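工单主题:Kometis 台式洗碗机,标准程序卡在剩余 82 分钟,杯子上一层白雾
状态:处理中(我自己一边试一边往下补,客服看到哪儿都可以直接回)
购买渠道:Masmont 网店

先把毛病说清楚。机器用了快两年,一直挺老实的,从五月开始不对劲:标准程序启动以后进水正常,喷臂也转,听声音没什么问题,然后屏幕上的剩余时间走到 82 就不动了。不报错,不滴滴叫,就停在那儿。有时候过半个多小时自己又开始往下走,有时候我吃完饭、洗完澡回来看它还是 82。水是在循环的,耳朵贴上去能听见,所以应该没死机。

另外一个毛病是玻璃杯和塑料杯洗出来都发白,雾蒙蒙一层,手指一抹能抹掉一点,抹不干净。我一开始以为这两件事是一回事,现在不太确定了,所以都写在一张单子里,你们要拆成两张我没意见。

先回答上次电话里问我的那几条,当时手边没机器,答得乱七八糟:

- 水龙头全开,进水阀那个小滤网拆下来冲过了,里面有点沙子,不多。
- 排水管没有打折,末端高度按说明书来的。
- 没加延长管,就是原装那根,长度 100 厘米。
- 洗涤剂是 Admasu 的块状那种,换过一次粉,没区别。
- 喷臂的孔我用牙签一个一个捅过了(捅出来一粒芝麻,很得意)。

## 第一轮:重置

按你们说的,断电十分钟,再同时按住启动和延时键,屏幕全亮然后灭掉,算是重置成功吧?重置完跑了一遍快速程序,顺利跑完,我高兴得差点就来把工单关了。晚上跑标准程序,又是 82。

快速能完、标准不能完,这个差别我觉得挺关键的。翻说明书,快速程序的水温设得低很多,标准那一档要加热到比较高的温度才往下走。也就是说它停在那里很可能是在等水热,等不到就一直等。为什么不给个错误码呢?这个我真的想提个意见,屏幕上哪怕闪个小太阳也行啊,用户在那儿对着一个数字猜半天。

## 第二轮:白雾

等周一的间隙我先弄杯子。之前有人在论坛里说白雾是玻璃被腐蚀,救不回来了,吓我一跳。后来查到一个土办法,拿白醋泡一只杯子,泡完要是透了就是水垢,没透就是腐蚀。我找了只最丑的泡上,透了!那就是水垢,松一口气。塑料杯也照着泡了一只,效果差一点,不过也比原来强。

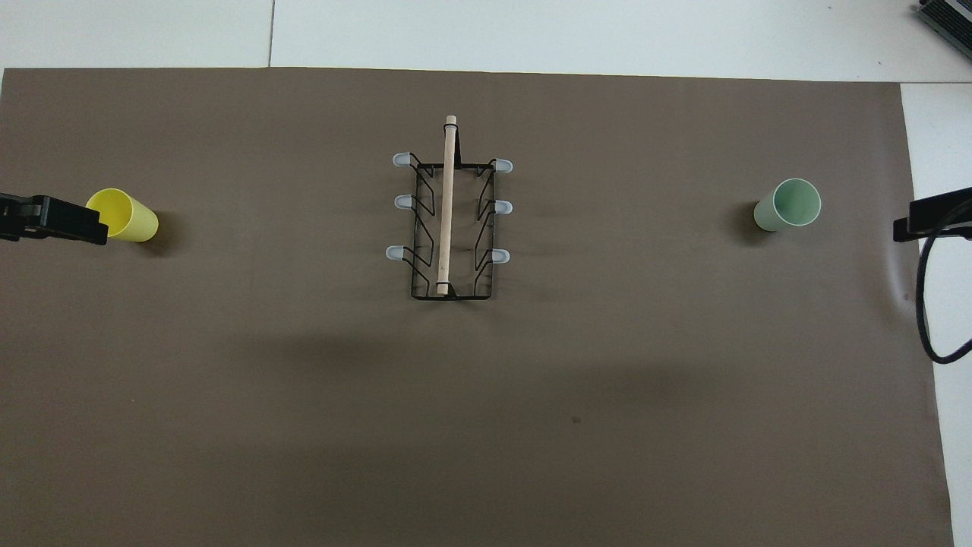
接着就是查软水这边。我家水龙头前面装了个 Triria 的软水滤芯,是跟洗碗机一块儿在 Masmont 买的套装。按道理有了前置软水,机器里的硬度档位可以调低,我当初就调到了最低档。问题是滤芯有寿命,我翻订单才发现该换的时候早就过了,我一直以为它会提醒我,结果提醒在 Triria 的手机应用里,那个应用我换手机以后压根没装回来……这个锅我自己背。

换滤芯的时候遇到一个小麻烦,旧的拧不下来,我垫了块橡胶手套,整个人蹲在水槽柜子里使劲,出来的时候脑袋磕在柜门上。建议你们的安装图里画一下拧的方向,文字写的是“逆时针”,可是从下面看还是从上面看啊?我是从下面往上看的时候逆时针,拧开了,给后面的人参考。

新滤芯装好,冲了几分钟水,洗碗机的硬度档位往上调了一格,盐也补满了。补盐的时候撒出来一些在内胆里,我赶紧跑了个冲洗,说明书说盐留在不锈钢上会生锈点,这个大家注意一下。

## 第三轮:加热

周一晚上借到一个带功率显示的插座,终于可以看它到底热不热了。铭牌上写加热功率是 2000 瓦,插座自己能承受的上限我先核对过才敢插,你们别学我直接拿个便宜货往上怼,会烧的。

跑标准程序,过程大概是这样:

- 进水,功率很小,几乎就是待机。
- 循环泵起来,多了一点点,正常。
- 开始加热,数字跳上去,停在 970 瓦左右,再也没上去过。
- 剩余时间走到 82,卡住,功率还是那个数。

所以它不是完全不热,是只热了一半!这就解释得通了,天气暖和、进水温一点的时候它慢慢磨也能磨到温度,所以有时候半个多小时以后又自己走了;赶上早上水凉,就一直等。快速程序要求低,半吊子加热也够用。

我又去翻维修手册(你们官网能下到的那份,藏得挺深),里面的结构图上画的是两组加热丝并联。我不是学电的,但是两组并联坏了一组,剩一半,这个数对得上吧?也有可能是继电器只吸合了一路,或者插头松了,这些我判断不了。

我做过的排除:

1. 换了墙上另一个插座,读数一样。
2. 没经过插线板,直接插墙。
3. 电热水壶插在同一个功率插座上,读数跟壶底铭牌差不多,插座应该没坏。
4. 断电后把机器后盖打开看了一眼,没看到明显烧黑的地方,有一个接线端子我按了按,是紧的。没敢再往里拆。

第 4 条我知道不太合规,保修条款里说不让自己开后盖,可我怕是老鼠咬线嘛,而且螺丝上也没有贴封条。要是因为这个不给保,麻烦先告诉我一声,别等师傅上门了才说。

## 客服回复摘要(电话,我记的)

免得到时候两边说法不一样,我把电话内容也贴上来:

- 同意按加热组件故障处理,加热模块和温度传感器一起带过来,现场测了再决定换哪个。
- 后盖的事不影响,只要里面没动过线。
- 配件从仓库调,到货以后短信通知,我这边不用先付钱。
- 在修好之前可以用快速程序,不建议反复跑标准程序。
- 滤芯和洗碗机是两个牌子,Triria 那边的问题要另外提,套装也不行。这一条我不太服气,盒子上明明印着“联合推荐”。

我补问了一句,加热长期只有一半会不会把剩下那一组也累坏,对方说不会,但是洗涤剂块可能化不干净,残渣会留在杯子上。这下又绕回白雾了!也就是说白雾可能有两份功劳,一份是滤芯过期,一份是水不够热。滤芯换好以后我先不下结论,等加热修好再跑几次看看。

## 这几天的用法

快速程序一天一次,只放碗和盘子,油大的锅手洗。洗涤剂块太大,快速程序里化不完(开门看见半块躺在底下),改用粉,少放一点,这样没有残渣。杯子全部手洗,反正也就那么几只,倒扣着沥一沥。
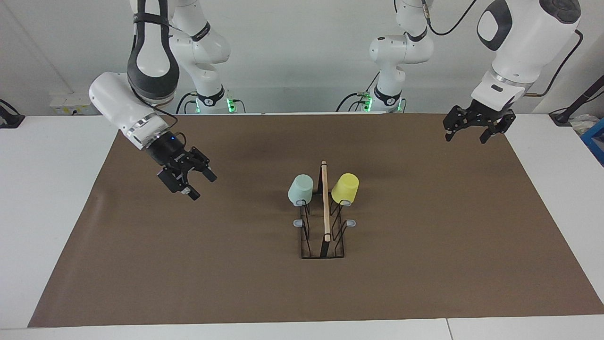 *黑色金属丝沥水架,两只塑料杯,中间用一根细木棍隔开。*

手洗杯子这几天倒是顺便对比出点东西:换了新滤芯以后,自来水手洗、自然晾干的杯子基本没有白印,同样的杯子扔进快速程序里再拿出来,杯口那一圈还是有一点点。所以滤芯是起作用了的,剩下那点我猜跟漂洗剂有关,漂洗剂的刻度我从来没动过,出厂在中间。今天往上拨了一格,先观察着。

还有两个小问题,不急,上门的时候顺便看一下就行:

- 门关上以后右边那个卡扣声音比左边闷,要多按一下才会响。不漏水。
- 延时启动设好以后,如果中途开过门,时间会清零,这个是设计如此还是毛病?说明书里没写。

师傅来之前请提前打电话,白天我手机经常静音,晚上七点以后都能接到。机器后面空间窄,我会提前把它拖出来,水阀关好。功率插座我先不还,留着等换完当场再测一遍,要是加热的时候能到铭牌那个数我就签字,工单麻烦先别自动关闭,上次就是三天没回复系统给关了,我又从头填了一遍表。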